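El Consorcio Comarcal de Nerkmont amplía el horario de sus bibliotecas y suprime las sanciones por retraso

El Consejo Rector del Consorcio de Bibliotecas de la Comarca de Nerkmont ha aprobado la modificación del reglamento general de préstamo, que entrará en vigor en mayo y afectará a la totalidad de los centros de la red. El nuevo texto elimina las sanciones económicas por devolución tardía, prolonga el plazo ordinario de préstamo y amplía el horario de apertura de la biblioteca central de Istgate, que abrirá también los sábados por la tarde.

La reforma sustituye un reglamento cuya última revisión se limitó a incorporar el préstamo de material audiovisual. Según la memoria que acompaña al acuerdo, el articulado anterior mantenía diferencias de trato entre centros que dificultaban la gestión común del catálogo: un mismo ejemplar podía prestarse por plazos distintos según el mostrador en que se solicitase, y las reservas realizadas en una biblioteca no siempre eran reconocidas en las demás.

El director del Consorcio, Tomos Beddoe, presentó las líneas generales de la modificación en la sala de actos de Istgate. «El reglamento debe ser el mismo para quien vive junto a la biblioteca central y para quien utiliza el bibliobús una vez cada dos semanas», afirmó. Beddoe señaló que la redacción definitiva recoge buena parte de las observaciones presentadas durante el periodo de información pública, en particular las relativas a los préstamos a centros educativos y residencias.

Plazos y número de ejemplares

El plazo ordinario de préstamo de libros pasa de 10 a 14 días en los centros que aún aplicaban el periodo reducido, con posibilidad de hasta 3 renovaciones consecutivas, siempre que el ejemplar no haya sido reservado por otra persona. Las renovaciones podrán solicitarse en el mostrador, por teléfono o a través del catálogo en línea, y contarán desde la fecha de vencimiento del préstamo vigente, con independencia del día en que se tramiten.

Las novedades quedarán sujetas al mismo plazo, pero no admitirán renovación durante los primeros meses de su incorporación al fondo. Las revistas podrán llevarse en préstamo a excepción del último número recibido, que permanecerá en sala. Las obras de referencia, el fondo antiguo y la colección local seguirán siendo de consulta exclusiva en las instalaciones, si bien el personal podrá autorizar reproducciones parciales dentro de los límites previstos por la legislación de propiedad intelectual.

El préstamo colectivo, destinado a escuelas, asociaciones y clubes de lectura, se regula por primera vez en un capítulo propio. Las entidades interesadas deberán designar a una persona responsable y presentar la solicitud con antelación suficiente para que los lotes puedan trasladarse desde el depósito. El reglamento no fija un número máximo de títulos por entidad y deja esta cuestión a criterio de la dirección de cada centro, en función de la disponibilidad.

Supresión de las sanciones

La medida de mayor alcance es la desaparición de los recargos por retraso. A partir de la entrada en vigor del texto, la devolución fuera de plazo dará lugar únicamente a la suspensión temporal del servicio de préstamo, que se levantará de forma automática en el momento en que el material sea devuelto. El acceso a las salas, a los puestos de estudio y a los equipos informáticos no se verá afectado en ningún caso.

Las deudas pendientes por este concepto quedarán canceladas de oficio, sin necesidad de solicitud. El Consorcio remitirá una comunicación a las personas afectadas por el medio de contacto que conste en su ficha. En caso de pérdida o deterioro grave se mantiene la obligación de reponer el ejemplar por otro de la misma edición o, de no hallarse este en el mercado, por el título equivalente que indique el centro.

Bimla Prajapati, responsable del servicio de préstamo, explicó que la recaudación por sanciones no compensaba las tareas administrativas que generaba y que una parte de los usuarios dejaba de acudir a la biblioteca después de recibir el primer aviso. «Nos interesa que vuelva el libro y nos interesa que vuelva el lector», resumió. Prajapati recordó que los avisos previos al vencimiento seguirán enviándose por correo electrónico y que quienes no dispongan de dirección podrán solicitar una llamada telefónica.

Horarios

La biblioteca central de Istgate mantendrá su horario de lunes a viernes e incorporará la apertura del sábado por la tarde, hasta ahora reservada a los periodos de exámenes. Durante esa franja funcionarán la sala general, la sección infantil y el mostrador de préstamo. La sala de investigadores permanecerá cerrada, aunque se podrán recoger en el mostrador los documentos solicitados con anterioridad.

En la biblioteca de Bakos, el nuevo horario se aplicará una vez concluyan las obras de sustitución de la cubierta. Hasta entonces, el centro conservará la atención de mañana y las actividades de tarde se celebrarán en el salón municipal. El calendario de cuentacuentos no sufre cambios.

El bibliobús modificará dos de sus rutas para evitar coincidencias con los días de mercado. Las nuevas paradas se publicarán en los tablones de anuncios de los municipios y en el propio vehículo. La devolución podrá efectuarse en cualquier punto de la red, con independencia del lugar en que se haya obtenido el préstamo.

Fondos y catálogo

El acuerdo incluye asimismo la adquisición de 400 títulos destinados a reforzar las secciones de lectura fácil, letra grande y narrativa juvenil. La selección corresponderá al personal técnico de los centros, que atenderá las desideratas registradas durante el último año. Las obras ingresarán de forma escalonada y serán distribuidas según la demanda de cada biblioteca.

El catálogo conjunto se trasladará a la plataforma Godanix, con la que ya trabaja la sección de archivo. La migración obligará a interrumpir el servicio de reservas en línea durante un fin de semana, circunstancia que se anunciará con antelación. Los historiales de préstamo solo se conservarán cuando la persona titular lo haya autorizado expresamente; en los demás casos se eliminarán una vez devuelto el material.

Los carnés actuales conservarán su validez. No será necesario acudir a los centros para renovarlos, salvo en el caso de los carnés infantiles cuyos titulares hayan alcanzado la edad prevista para el paso a la modalidad de adultos.
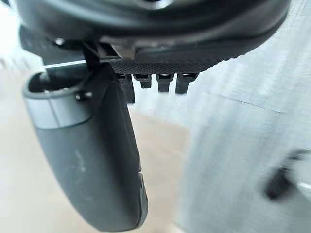 Mikkel Dalsgaard pidió en el turno de intervenciones que la apertura de los sábados se extienda cuanto antes a Bakos, y advirtió de que los estudiantes de los municipios del norte carecen de transporte público para llegar a Istgate a esas horas. Solicitó también que se estudie la posibilidad de coordinar el nuevo horario con el de los autobuses comarcales y que el salón municipal disponga, mientras duren las obras, de mesas de estudio en horario de tarde.

La dirección respondió que ambas peticiones constarán en acta y serán examinadas en la próxima reunión del Consejo Rector. Respecto a la primera, indicó que la ampliación en Bakos está prevista en el acuerdo y depende únicamente de la entrega del edificio. En cuanto al transporte, recordó que la competencia no corresponde al Consorcio, si bien se dará traslado de la propuesta a la autoridad comarcal.

Idris Skyrme, en representación del personal bibliotecario, valoró favorablemente la unificación de criterios y solicitó que la nueva franja horaria se cubra mediante contratación y no con la redistribución de los turnos existentes. El Consejo Rector acordó abrir la bolsa de empleo de auxiliares de biblioteca, cuyas bases se publicarán en el tablón oficial. Los turnos de verano serán objeto de negociación separada.

El texto íntegro del reglamento puede consultarse en los mostradores de todos los centros de la red. Se ha preparado además una versión resumida en lectura fácil, coordinada por Heledd Powell, que se entregará junto con los carnés de nueva expedición.

Las consultas sobre la cancelación de deudas y la situación de los préstamos vigentes se atenderán en el mostrador de cada biblioteca durante su horario habitual. Las entidades que deseen acogerse al préstamo colectivo podrán presentar su solicitud desde el día de entrada en vigor del reglamento, bien de manera presencial en Istgate, bien a través de la biblioteca de su municipio.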